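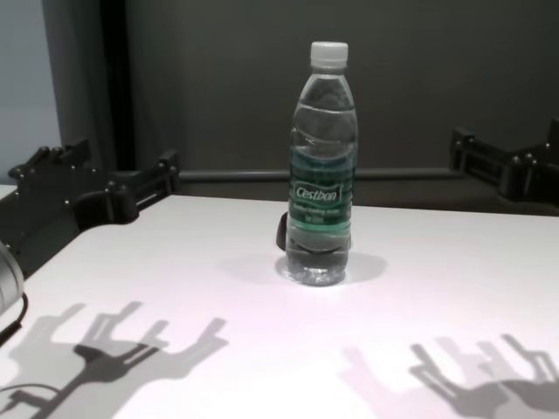 Cestbon, white cap, filled almost to the shoulder.

**1/** Thread on water hardness and what it does to a kettle. I moved to Javcombe in February and have been testing the tap since. It reads 400 mg/L as calcium carbonate, which counts as very hard on any scale you pick.

**2/** Two numbers matter. General hardness is calcium plus magnesium. Carbonate hardness is a measure of the bicarbonate. Scale forms when you heat water containing calcium and bicarbonate: CO2 leaves, calcium carbonate drops out and sticks to the hottest surface.

**3/** Calcium paired with sulfate or chloride mostly stays dissolved through ordinary boiling. Two towns can share a general hardness figure and treat a kettle quite differently. If your supplier's report lists alkalinity, read that line too.
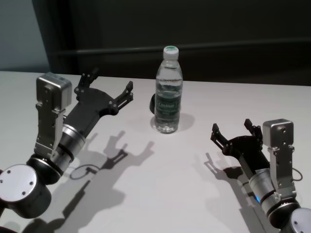
Clear bottle on a white table, about three-quarters full.

**4/** Bottled water labels usually list the ions separately. To get hardness as calcium carbonate, multiply calcium in mg/L by 2.5 and magnesium by 4.1, then add. Bicarbonate times 0.82 gives alkalinity in the same unit.

**5/** My fix is blending. One part tap to 3 parts distilled should give 100 mg/L. The Flindon drop kit said 102, well within the error of counting drops. The kettle (a Nyberg, steel, exposed element) has run on that blend for 9 weeks. Thin film at the waterline, no flakes.

**6/** Rinse the test vial with the sample before filling it. Leftover distilled water will pull the reading down, and a vial that small doesn't forgive much.

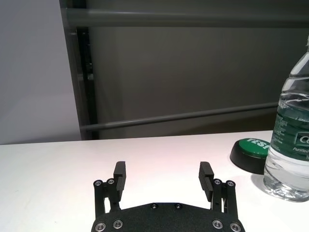

Fabrice Lecomte replied that boiling the tap water first and pouring it off the sediment does the same job for free.

**7/** Partly. Boiling only takes out the carbonate share, it leaves some of that behind, and the scale ends up in whichever pot you boiled it in. Fine if you own a pot you don't care about. For descaling, use citric acid, one tablespoon per liter, warm. At a full boil with a lot of calcium present you can get calcium citrate, and that is harder to shift than what you started with. 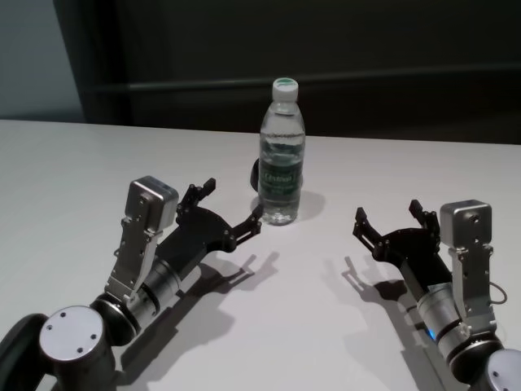 **8/** Jug filters: the usual weak acid resin swaps calcium for hydrogen, so alkalinity and pH both drop. Capacity is used up faster on hard water, and the printed cartridge life normally assumes something softer than mine. Test the output and change the cartridge on the reading. Mine is due again, so I'll post the before and after figures under this one.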